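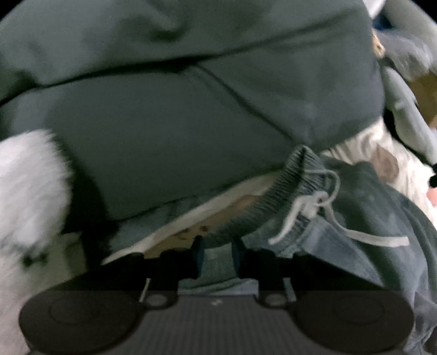
Laundry & Closets > Folding and Storage

Thread: Drawstring pants, jeans, one drawer. How do you fold yours?

tansy_loop wrote:
Okay folding people, I need you! I have finally gotten serious about my clothes pile (it had reached the point where I was getting dressed straight off the top of it) and I'm having way more fun than I expected. T-shirts are done. Socks are done. I'm now at the stage where everything left is soft and shapeless and refuses to stay the way I put it.

My main trouble is drawstring pants. The waistband bunches up, the string goes wherever it likes, and by the time I've got the legs lined up the top has turned back into a lump. Do you tie the string first? Tuck it in? Pull it out altogether and live free?

Second question is jeans. I've been folding them on the bed, which is comfy but squishy, and I can't decide between a long fold and a roll. The drawer is a Tarura, the deep kind, 42 cm front to back on the inside. I'd love to have everything standing up in rows so I can see it all at once.

Tell me everything. I have an afternoon and a pot of coffee.

mending_basket wrote:
Welcome to the good part of the hobby! Tie the string. Always tie the string, before you do anything else, and before washing too. One loose overhand knot in front of the waistband. I lost the cord inside a pair of sweats once and spent a whole evening with a safety pin fishing it back around, and I've been a knotter ever since.

Then lay them face up, put your hands inside the waistband and pull it out sideways a couple of times so the elastic relaxes. Fold one leg over the other, tuck the point of the seat in so you've got a straight edge, and only then start folding up from the ankle. The elastic end goes last and wraps around the outside. It holds the whole bundle shut!

hallwayheron wrote:
I'm with you on the knot but not on the direction. Start from the waistband. If the thick end is on the outside you get a fat bundle that leans on its neighbors, and one morning you pull out a pair of jeans and the whole row goes over. Waist first, ankles last, flat side up.

mending_basket wrote:
Mine don't lean. But mine are packed in pretty tight.

hallwayheron wrote:
Then it's the tightness doing the work and you could fold them any way you want.

mending_basket wrote:
I mean, fair. I still like the elastic on the outside.

Aleksi Koskela wrote:
Hello from a house with a lot of sweatpants. We do it the hallwayheron way, and the string gets tucked inside the waistband before the first fold so nothing hangs out and catches in the drawer runner. Ask me how I know about the runner. (It was a Suominen dresser, very nice, and I had to take the whole drawer out to free a hoodie cord.)

For jeans: in half the long way, back pockets out, then smooth the outer seam with the side of your hand. If that seam is straight, the rest of the fold comes out straight. If it curves, unfold and go again, it takes a second.

tansy_loop wrote:
This is exactly what I wanted, thank you!! So I went and tried the seam thing on my light blue pair. The side seam really does tell you everything. On the bed it kept wandering off to the left as I got closer to me, and one half of the jeans puffed up while the other went flat.

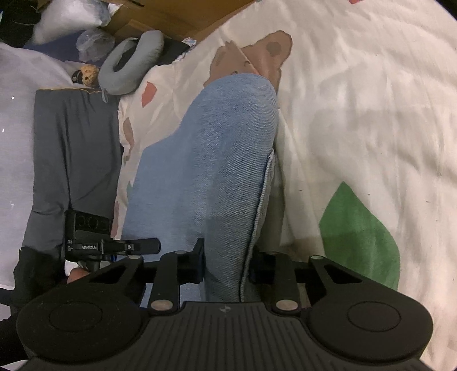
I think the sheet is part of it. Everything sinks a little and then the bottom leg slides around under the top one. I've done it over 3 times now and I'm getting a decent long shape with a nice rounded end, but the next fold always undoes it. Is it worth moving to the table or is there a bed trick?

Định Lò wrote:
Bed trick! Pull the sheet tight first and fold across the bed, standing at the side, so you aren't leaning on the mattress with your knees. Leaning is what makes it dip. Also, shake the jeans hard by the waistband before you lay them down. Half the puffiness is one leg being twisted inside itself at the knee, and no amount of patting will fix it.

I do love folding on a bed, I'll defend it. It's wide enough for the whole load, and you have to finish before you can go to sleep.

hallwayheron wrote:
Table. Sorry. A hard surface for denim, bed for anything knit.

greenpeg wrote:
Going to be the grump here. Why fold jeans that small at all? Two folds, stack them on a shelf, finished. Every extra fold is another crease at the knee, and I can feel them when I put the jeans on. I hang my nicer ones from the hem with clip hangers and they look great.

tansy_loop wrote:
No shelf, sadly! And the closet rod is all coats. But the crease point is interesting, do yours really not fall out with wearing?

greenpeg wrote:
They do by lunchtime. I just don't enjoy the morning.

Aleksi Koskela wrote:
Roll them loosely from the waist if creases bother you. It takes up more room, though, so in a 42 cm drawer I would fold. Measure your folded jeans and see if 2 rows fit front to back. If they nearly fit, make the last fold a hair shorter. Very satisfying when it clicks.

mending_basket wrote:
Also, please sort by thickness before you put anything in the drawer! Sweatpants in back, jeans in the middle, thin stuff at the front where it's held up by the drawer face. I have Civik dividers and they're fine, but a cut-down shoebox works just as well, and I still use one for leggings.

greenpeg wrote:
Shoeboxes sag.

mending_basket wrote:
Boot boxes, then.

tansy_loop wrote:
Update! Table for denim, bed for knits, strings knotted AND tucked (sorry, I'm taking both). I tried the elastic on the outside and on the inside, and I have to hand it to hallwayheron for the heavy pairs, but on the thin ones the wraparound is so cute and it does hold. The jeans fit in two rows. I keep opening the drawer to look at it.

There's still a big dark green-gray thing at the bottom of the pile that won't fold into any shape at all, so I might be back with that tomorrow.

Định Lò wrote:
Sleeves in or no sleeves? Post the measurements when you get to it, I have opinions about bulky tops.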